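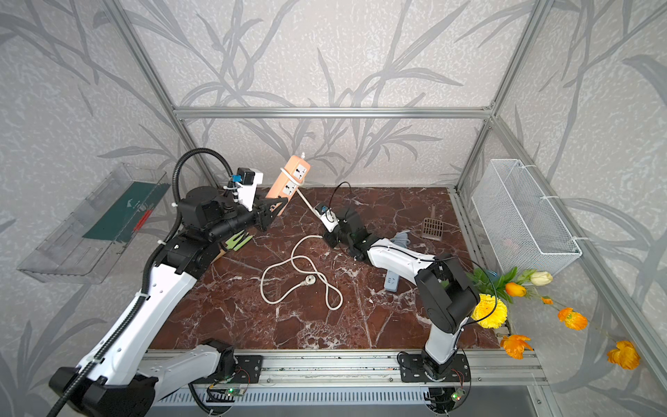
What is a professor?

A professor is a teacher at a university who has studied one subject for many years and also tries to find out new things about it.

At your school, one teacher perhaps gives you reading, sums and history. At a university it is different. A professor of history teaches only history, and often only a small part of it, for example how people built bridges in old times.

The students are mostly grown up. Sometimes they sit in a very big room with 300 seats, and the professor talks from the front. This is called a lecture. At Lallow College a lecture takes 60 minutes, and students write down what they want to remember. Other lessons are for small groups of roughly 20 students. There everybody can ask questions, and the professor asks many questions back.

What does a professor do when there is no lesson?

Much of this time is for research. Research means looking for an answer that is not yet in any book. It can be done in a library, in a forest, on a ship or at a desk. When the professor has found something, he or she writes it down, so that other people can check it.

Professors also read the work of their students and give marks. This can take many evenings in June!

Who is the boss of the professors?

Professors of the same subject belong together in a department. One of them is the chair. This chair is not for sitting on. It is the name for the person who leads the department and plans who will teach which lesson.

New word: campus. It means all the buildings and gardens of a university.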